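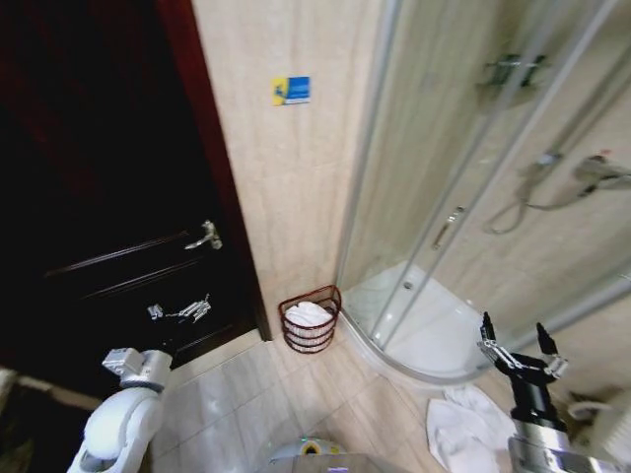 My question is about a used electric hatchback, a Kondel, that I'm supposed to give the seller an answer on by the weekend. I live in a small apartment block in Starkuvthorpe and I'd be charging from an ordinary outlet in the parking bay, no wall box, because the landlord won't hear of one until the lease renews. The car has the small battery and the dash shows 100 miles on a full charge. I commute to Jonduvbridge and back, mostly highway, and in winter I run the heater like a maniac. I am not a technical person - my idea of home maintenance is finally tightening the silver lever handle on the brown bathroom door - so please go easy with the kilowatts. What I want to know is whether I can live with slow charging every night, and whether there's a way to tell how worn the battery is before I hand over my money. The seller says it's "like new" but he also said that about the tires, and I've seen the tires. He's had it since May and already wants rid of it, which bothers me a little. Oh, and it comes with 2 charging cables, one with a big plug I don't recognize. Do I need both?

Posted by slowlane_commuter
July 2019

Search this site Enter keywords Go Advanced search

pluggedin_pat

I've been doing exactly this for a good while now, outlet only, and it's fine! Really. You come home, you plug in, you forget about it, and in the morning there's enough in there to get to work. The trick is to stop thinking of it like a gas tank. I used to wait until my old car was nearly empty before I filled up, and if you do that with slow charging you'll be miserable, because going from almost nothing to full on a household outlet takes way longer than one night. Top it up every evening, even if you only used a bit, and you'll hardly ever be caught out.

A few things I'd check first, though. Have an electrician look at that outlet. Mine got warm enough that I didn't like it, and the guy found a loose connection behind the plate and put in a heavier-duty one. He charged me $445, which hurt, but part of that was running a new cable, so yours may be a lot less. Don't use an extension cord. Ask the landlord what else is on that circuit too - if somebody's chest freezer is sharing with you, the breaker is going to trip in the middle of the night and you'll find out at seven in the morning with your coat on.

On the cables, the one with the regular household plug is the one you'll use at home. The other is most likely for public charging posts, but take a photo of it to your nearest charging station and compare before you assume anything. Keep both. They cost a fortune to replace.

As for winter, warm the car up while it's still plugged in. Most of them have a timer for it, dig around in the menus. Then use the seat heater and keep the cabin fan low. You'll still lose a good chunk of range when it's freezing, and highway speed makes it worse. You didn't say how far Jonduvbridge is from you, so I can't tell you whether it works. Measure it door to door, and if the round trip is much over half of what that dash shows, I'd want somewhere to charge at the other end.

Was this helpful? Yes No

Xiao

dont buy it. seller flipping it that fast is a red flag all day long. get a hybrid

grumpy_torque

Disagree with the post above, people sell cars for all kinds of reasons. But don't go by the number on the dash either. That's a guess the car makes based on how it's been driven lately, so if he's been pottering around town at 25 it will look a lot rosier than you'll ever see on the highway.

What you want is a battery health reading. A dealer can do it, or an independent shop that handles electrics, or you can buy a little plug-in reader and use a phone app if one supports that model. I had it done on mine before I paid and it came back lower than the ad claimed, so I got $900 off and bought it anyway. Still happy with it. If the seller won't let you have it tested, walk away.

Also ask whether the battery warranty is still running and whether it transfers to you, and get that on paper. Then borrow the car for an hour and drive your real commute at your real speed with the heater on. I know it's July. Do it with the windows down and sweat a bit. Write down what the battery says when you leave and when you get back.

And make him do something about the tires. These cars are heavy and they eat cheap ones.

Was this helpful? Yes No

Print this page
E-mail this page to a friend

Related items
Does fast charging wear out the battery sooner?
Kondel heater blows cold for the first few minutes
Asking a landlord for a wall box
Which tires for a heavy electric car?
Charging in the rain
Leasing or buying a used electric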